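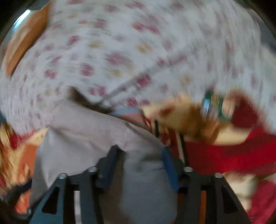

White floral fabric and a gray cloth

Joining a community orchestra after a long break: what happens at a conductor's audition?

Posted December 24, 2021 by violaback

Hi everyone! I played viola all through high school and college and then, well, life happened, and the case stayed shut for a very long time. Last spring I started playing again (badly, then a little less badly), and now the Wilisley Community Orchestra has an opening. Their website says new string players "meet with the conductor for a short hearing," and that's all it says. Do I need a whole concerto? Will there be sight-reading? I'm 35 and feel like I'm 12 again just typing this. I have 4 weeks to get ready, and any advice would be so welcome.

Ho-yin Wan

Welcome back to the viola! I've played in the Grirnthorpe Symphony for years and sat in on plenty of these hearings, and they are much kinder than the ones you remember from school. Ours goes like this: you play a scale of your choice, then a few minutes of a solo piece you like, then one or two passages from the orchestra's own music, which they'll send you ahead of time if you ask. Please do ask! The conductor will probably stop you and say something like "try that again, a bit shorter." Don't take it as a bad sign. They want to see if you can follow a suggestion, and that matters a lot more to most conductors than a wrong note in measure 29. I'd pick a slow movement you can play with a nice sound over something fast that scares you. And bring a pencil.

pegbox_patty

depends on the group. mine had no audition at all, I just showed up and paid dues

Haruna

I agree with Ho-yin about the slow movement, and I'd add that you should play it for another person at least once before you go, even a neighbor or your sister on the phone. My hands shook terribly the first time, and by the third listener they had mostly settled. For sight-reading, I did a page of easy duets every evening and kept going no matter what fell apart. Ask about the seating too, as some orchestras rotate and some don't. Good luck, and do come back and tell us how it went!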